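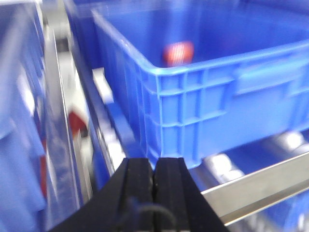
Bongani Mofokeng was once asked what he would change first in a badly run storeroom, and answered that he would leave the shelves alone and look at the boxes. If people cannot see into a box or get a hand into it, he said, they will put things down somewhere else.

This chapter follows that advice and starts with the container. A storeroom needs two kinds. Crates are for moving goods. They have stiff ribbed walls, a thick rim and a place to grip, and they stack. Bins are for keeping goods where they can be picked, one kind of item to each bin. Trouble starts when a crate is left standing as a bin and small items collect at the bottom of it.

The Doltano storeroom, used for the exercises in this book, holds 900 kinds of item. When Dineo Mokgethi first listed them, 13 were being kept in more than one place, and the count for each of those was wrong.

Open shelving suits small bins best. Steel uprights with slots let you move a shelf up or down as the stock changes, and bins of one colour and size can stand close together without wasting the space between them.

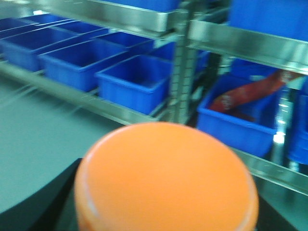 Leave enough height over each row for a hand to reach the back of the bin. Heavy items go on the lower shelves and anything picked daily goes between knee and shoulder.

Section 4 deals with labels. Before reading it, draw a plan of a cupboard or storeroom you know and mark where each kind of item is kept.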